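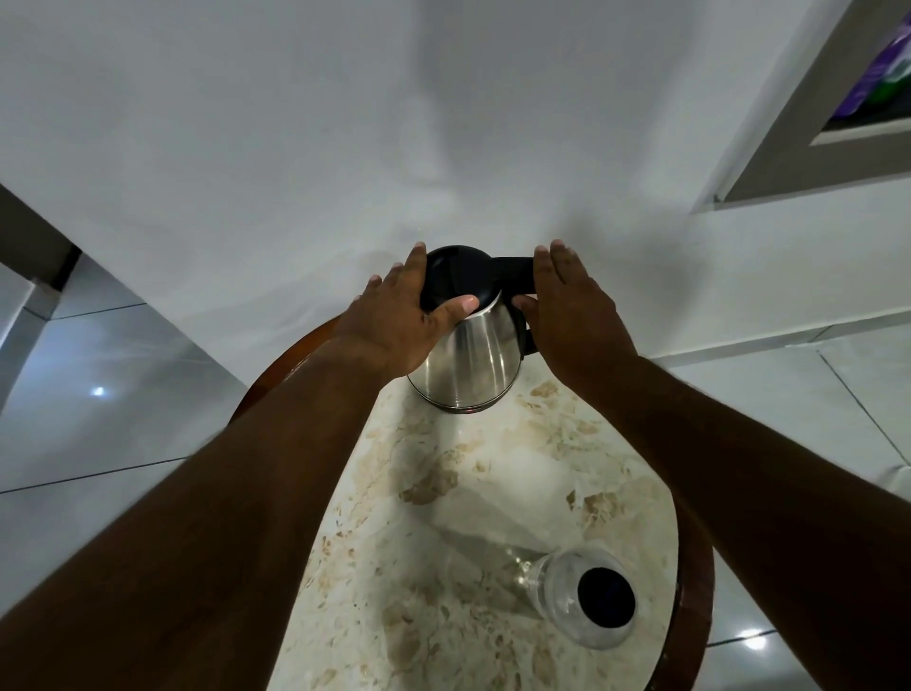 Moved to Kunthorpe in July and the first thing I lost was tea. Real tea I mean. The office has a machine. Push a button, get a paper cup of something the colour of a puddle, everybody says cheers and goes back to their screens.

I want the tea break back. Proper one. Sit down, somebody fills the kettle, you wait for it. The waiting is the good bit and we've cut it out to save what, 5 minutes?

My old job at Frerichs in Makbridge had a morning break, on paper, in the agreement. People grumbled about it. Managers mostly. But that's where I learned who was crook, whose kid had started school, which order was about to go wrong. Never got any of that from an email. I had 486 unread when I left, by the way, and I don't beleive one of them mattered.

Yes, some people would rather work through and go home early. Fair enough, let them. And yes a kettle needs descaling and there's always a fight over the milk. Small price.

What gets me is the wellness stuff instead. Ours is an app called Kuveten, $24 a month each, and it pings you to breathe. I can breathe. I'd like a chair and a mug and ten mintues with the people I sit beside all day, without anyone checking the clock.

Anyway. I've put a request in. No answer yet. Bringing my own teabags in the meantime, and the biscuits if anyone wants one.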